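My sister sent me another clip of a robot folding a shirt last night, with the message "you can retire now!" I've been writing this page of kitchen tips since I had a toddler hanging off each leg, so believe me, I watched it twice (and then went and folded the shirts myself).

So where are we? Floors, yes. We've had a Barta going round the kitchen since December and it's brilliant on crumbs, hopeless on anything sticky. Pick up the tea towels first, or it'll eat one and sulk under the table. Windows, sort of. Mine leaves a grubby triangle in every corner, so keep a cloth handy.

Cooking is the one I get asked about most! Ita Breathnach wrote in wanting to know if she should wait for a chopping machine before redoing her worktops. Don't wait, Ita. A machine can slice 40 identical carrots quite happily, but give it one bendy carrot, a soft tomato and a half onion with the skin still on and it's a different job altogether. You and I shift our grip without thinking. Until they can do that, these still hold:

- Chop on a board, never straight on the stone. Marble marks, and it does your edge no favours either.
- Put a damp cloth under the board so it doesn't skate about.
- Wash knives by hand and dry them straight away. Leave them out of the sink, where somebody will find them with their fingers.
- Wipe lemon juice and vinegar off marble at once. I left half a lemon on mine overnight and I've a dull ring to this day.

I'd pay £500 tomorrow for something that emptied the dishwasher and put the sharp things away properly, points all facing the same way. I would not pay £3,092, the price I was quoted for a fancy arm on a rail, fitting extra. For that money I'll carry on doing the cutlery basket while the kettle boils, and spend the change on a decent sharpening stone.

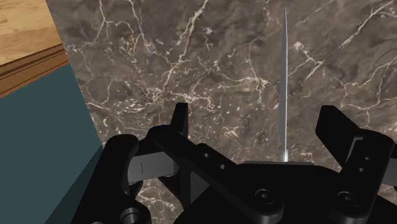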